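Category: Gripping faults | Soft materials | Household robotics

Phantom hold

A phantom hold is a gripping fault in which the controller believes it has something between its fingers and it doesn't, or it has the wrong thing, or it has the right thing plus a bit of whatever was underneath. I've been writing up gripper faults for this wiki for a while now, and this is the one I get the most mail about, so I'm giving it a proper page. Some people call it a false grasp. On the Estano mailing list they say "ghosting," which I've never liked, as that already means something else in imaging.

The basic idea is easy enough. Most small two-finger grippers decide whether they're holding something by looking at how far the jaws closed and how hard the motor had to push. Close on a mug and the fingers stop early with a nice jump in current. Close on a thin cloth and they go nearly all the way shut, and the jump is tiny. Set the threshold high and the thing never admits it's holding a shirt. Set it low and it will happily announce a grasp on thin air, on a bit of rubber lining folding over, or on a pinch of bedspread.

That last one is the double pick, and it's the nasty version. A folded cloth on a quilt is about the worst case I can think of (well, that or a fitted sheet, but nobody sensible starts with a fitted sheet). Both layers are soft, both give when you push down, and the fingertips sink a little before they close. If they sink too far they take the top of the quilt along with the cloth. The force reading looks great! Better than a clean pick, in fact, because there's more material in there. Then the arm lifts, and the whole bed comes with it until something slips or something stalls.

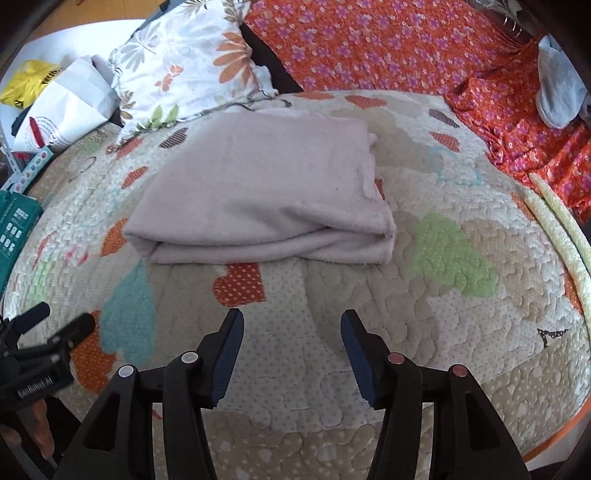
The best-known write-up is the one from Flurkham, where Ximena Medrano was running bedroom tidying trials on a two-arm setup with the Gustlow controller. It happened on a Friday, late in the session. The right arm reported a good hold on a folded towel, lifted, and the left arm came across to take the other corner. What the right arm had was towel and bedspread together. The bedspread went tight, dragged a bedside lamp off its table, and the left arm kept going because as far as it knew everything was fine. It took 3 seconds for the overload stop to trip. The lamp broke, one finger linkage bent, and no one was hurt, although Medrano's report says she had been leaning over the bed a moment earlier to straighten a pillow.

In the log the event shows up as fault 2618, "load exceeds expected mass." I think that's a terrible name. It sounds like somebody tried to lift a toolbox. I've seen people read it, check the payload setting, raise the payload setting, and start again – please don't do that. On a soft pick, 2618 nearly always means you've grabbed something you didn't plan on, and raising the limit just lets the arm pull harder.

Medrano went back through her logs and found 40 lifts where the force climbed in the same slow ramp and never reached the trip point. Those had all been recorded as successes. A clean lift of a small cloth gives you a bump and then a flat line. A double pick keeps climbing as more of the lower layer comes up, and once you've seen the two curves next to each other you can't miss it.

Her fix was to add a test lift of 2 centimeters, wait, and compare. If the force is still rising, open the jaws and try again from a fold, coming in from the side. Thick folded edges are much kinder than flat middles. She also had each arm wait for the other's check before moving, which slowed everything down and annoyed the people who wanted it quick. I'm with her on that one.

Major, the older controller, has no test lift at all. You can fake one with a pause and a second reading, and I've done it, but the readings drift as the motor warms up and you'll want to zero it again between runs. Worn finger pads make it worse too. A pad that's gone shiny needs more squeeze, and more squeeze hides the small differences you're looking for.

See also: slip detection, lost grasp, overload stop.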